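How a Short Story Is Put Together

A short story is a made-up account that can be read in one sitting. There is no fixed length. Some run to 10 pages and some stop after one. The story used in this explainer, "The Lamp at Oltum" by Parvaneh Heydari, has 449 words.

Almost every short story has a character, a setting and a problem. The character is the person or animal the story follows. The setting is the place and time. The problem is whatever the character has to deal with.

In "The Lamp at Oltum", the character is a girl called Pidari, aged 11. The setting is a harbour village in December. The problem is that the harbour lamp has gone out and her uncle's boat has not come back.

The opening

The opening tells the reader who the story is about and where it takes place. It does not have to tell them everything. Heydari's first sentence is: "Pidari counted the boats again and was still one short." From this the reader learns a name, learns that there is water nearby, and learns that something is wrong. The word "again" shows that she has counted before, so she is worried.

The middle

The middle is usually the longest part. The character tries to solve the problem and meets difficulties. Pidari climbs to the lamp and finds there is no oil. She asks at two houses. The first has none to spare. At the second, an old man named Dankwa gives her a jar of cooking oil, which smokes badly but burns.
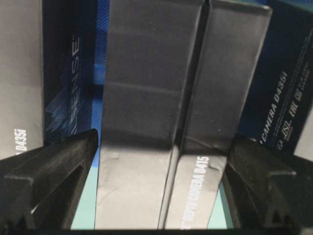

Does a short story need a villain?

A story needs a problem, and a villain is one kind of problem. Bad weather, a lost key or a quarrel between friends will also do. There is no villain in "The Lamp at Oltum".

The ending

The ending shows what has happened to the problem. It may be solved, partly solved or left open. In this story Pidari sees a small light move on the water, and the story stops. The reader is not told whose boat it is. This is called an open ending.

Who is telling it?

The voice that tells the story is the narrator. A narrator who says "I" is using the first person. A narrator who says "she", "he" or "they" about the main character is using the third person. The narrator and the author are not the same. An author aged 60 may write as a child of nine, or as a dog.

Drafts

A draft is one version of a story. Writers often make several. Heydari's first draft had 539 words and included a cousin who did nothing useful. She took the cousin out.

Something to try

Write an opening sentence for a story set in a railway station. Give the character a name. Put in one detail that shows something is wrong, but do not explain it. Read it to someone and ask them what they think will happen next.

Words used on this page

Draft: one version of a piece of writing.
Narrator: the voice that tells the story.
Open ending: an ending that leaves a question unanswered.
Setting: the place and time of a story.

Text by Sorin Ciobanu for the Vondalton Young Readers' pages. Last checked January 2, 2025.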